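How do you carry a week's washing to the launderette without losing half of it?

Posted by stellus_flat3 on 2019-11-05

Our washing machine died in February and the landlord is still "looking into it". So I walk to the coin-operated place, and I have become bad at it. I have tried a bin bag (split), a suitcase (one wheel) and a rucksack, which makes clean shirts look as if they've been slept in by a larger man. I never know whether to sort at home or there, and last time I came back with three odd socks and somebody's tea towel. What do people carry it all in?

akpan_rinse

Square plastic baskets, two of them, in two colours you can't confuse even before breakfast. Mine are green for lights and pink for everything that might run. Sort at home and it's one basket to one machine. Get the sort with holes in the sides and proper handle slots. I've done it this way for years and my whites are still, broadly, white.

Green and pink baskets, and a machine with its door open:

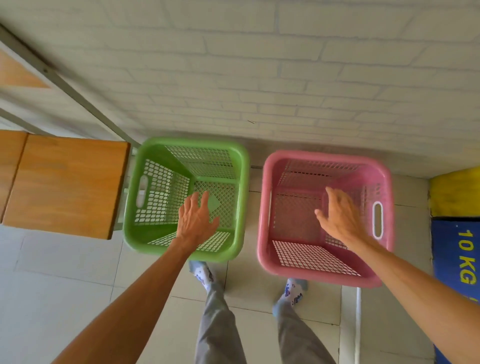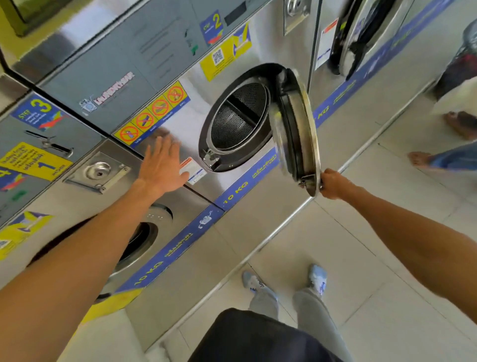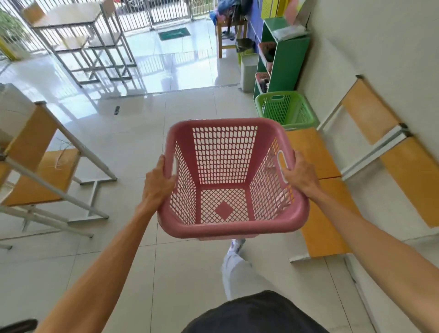 Feel round the drum before you load, including under the rubber seal at the front, and again when you unload. That is where your socks have gone, and I suspect where the tea towel came from. Read the stickers on the machine as well. Dull, I know, but so is explaining yourself to the owner.

Luvik: I'd disagree about two baskets if there's any sort of hill involved. You only have the two arms, and one of them will want to open a door. I use one basket with a pillowcase inside for the darks, then wash the pillowcase with them. Handles matter more than colour. Also fold at the launderette while it's warm, or you'll be ironing until the landlord rings.

skerasov

just buy a machine

stellus_flat3

Thanks, all. I've ordered two baskets and will use the pillowcase on lazy weeks. Skerasov, please forward your advice to my landlord. If anyone is missing a tea towel, blue check, slightly singed, it's on my radiator.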